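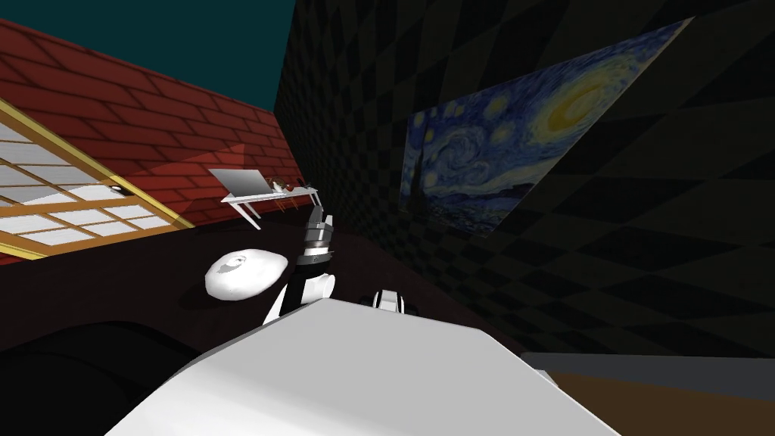
Grulten, the equipment planning adviser based in Lermont, today publishes a buyer's guide for small firms that have been told they need a robot and would like to see the sums first. The guide is called Before You Sign and it takes a dim view of most sales demonstrations. Many of these now take place in simulation. A computer-rendered room with a brick wall, a laptop on a white table and a copy of The Starry Night hung up for company is cheap to build, and a gripper can be tried there before any money changes hands. Grulten has no quarrel with that. Its quarrel is with quotes that treat a rendered room as proof of what an arm will do on a cramped packing line in November.

The guide sets out 18 questions to put to a supplier in writing. They cover floor space, spare grippers, training hours, software renewals and who pays when the machine stands idle. One section deals only with second arms, which Grulten says are often added to a quote before the buyer has found enough work for the first.

"I have sat through a lot of these meetings," said Faustino Chávez, head of planning at Grulten. "The slides are lovely. Then you ask what year two costs and the room goes quiet. If a supplier can't give you that figure, put the pen down."

The advice draws on a review of buying plans at three firms, among them the parcel packer Posenia. Its first budget covered the arms and the fitting but left out support, and the missing items came to roughly 20 per cent of the total. Posenia has put its order back and will run a paid trial of one machine first. Grulten makes no promise that the trial will go well – it may show that a better conveyor would do.

Buyers who still want to go ahead are told to set aside money for taking the equipment out again, and to ask for any simulated test to be rerun using their own products and shelf heights.

Before You Sign is available from 15th June. The printed guide is free to firms in Lermont. Lo, the budgeting worksheet that goes with it, has 1,149 cells, most of which can be left blank by a firm buying a single arm.

Home News Guides Events About Contact
Search this site Enter keyword Go
Filed under: Automation, Budgets and Buying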